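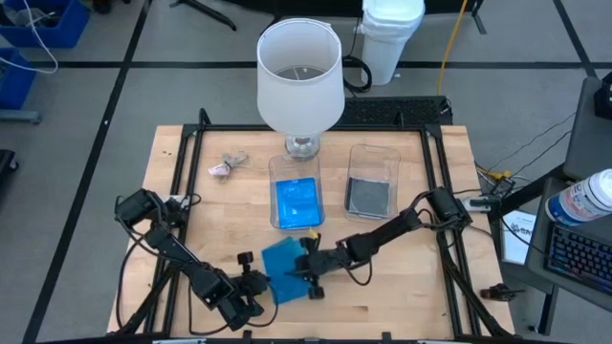
Vol. 43, p. 232

Lamp shades should be sold by fitting size first and colour second. Most shops do the reverse. The Grustby catalogue lists 1,219 shades and gives the ring diameter for very few of them, so the buyer measures at home and guesses. Jinema at least prints the harp height on the box — in small type, under the barcode.

A shade that sits 2 cm too high shows the bulb to anyone in a low chair. No choice of fabric corrects that. The trade already holds these measurements, as every shade is made to a drawing. Printing them on the shelf label would cost very little, and returns would fall.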